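Section 4: Setting Up and Loading Your Kevwood Plate Rack

Now that the rack is out of its box and you've had a chance to admire it, let's get it settled on the bench and working for you. Most people have this part done before the kettle boils, so there's no need to rush. If you've owned one of our older racks you'll find a lot of this familiar, but please have a read anyway, as the legs on this model sit a little differently.

4.1 Choosing a spot

1. Pick a flat, level surface that you can reach comfortably from the sink. A table or benchtop is fine, and so is a sturdy trolley.

2. Wipe the surface down and let it dry. Crumbs under a leg will make the whole rack rock, and you'll be forever hearing that little tick-tick every time you put a plate in.

3. Stand the rack on its legs and press gently on each top corner. If it wobbles, turn it a quarter of the way around and try again (old benchtops are rarely as flat as they look!).

4. Leave a gap of 28 mm or more between the back of the rack and the wall, so the air can move behind your plates and the paint doesn't get splashed.

Note: The rack has no drip tray of its own. If your surface doesn't like water, slip a folded tea towel or the Kevwood mat (sold separately) underneath.

4.2 Loading your plates

1. Start at the back, nearest the wall, and work your way forward. It feels a bit backwards at first, but you won't be reaching over wet plates to fill the far slots.

2. Stand each plate on its edge between two wire loops and let it lean back until it rests. Don't force it. A plate with a very thick rim may be happier with an empty slot beside it.

3. Keep your largest plate for the front. A mixed set of colours looks lovely lined up this way, and with a big coral-pink plate in front and a teal-green one peeking out behind it, you can still tell which is which by the rims.
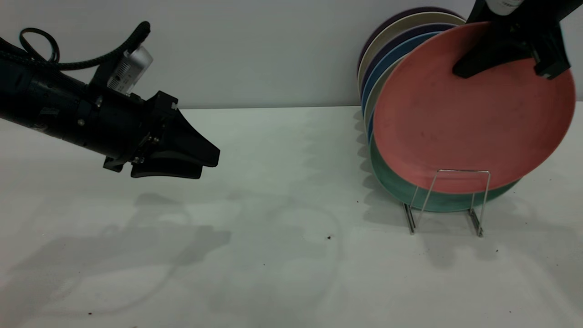 4. Check that every plate leans the same way. One leaning forward against the rest can set the lot sliding when you take its neighbour out.

5. Lift plates out from the front, one at a time, with your hand on the top of the rim.

Caution: Do not stack pots, cast iron or chopping boards on top of standing plates. Do not move the rack while it is loaded, even just to the other end of the bench.

4.3 Looking after the wire

A wipe with warm soapy water once a week is plenty. Rinse it, dry it with a soft cloth and pay a little extra attention to the places where the rods meet, where hard water likes to leave its mark. Please steer clear of steel wool and bleach, as both will dull the silver colour.

If a loop gets bent, write to Ilari Ahonen at our Kenddale workshop before you reach for the pliers. Tell us which loop it is, counting from the front, and we'll let you know whether it can be straightened at home.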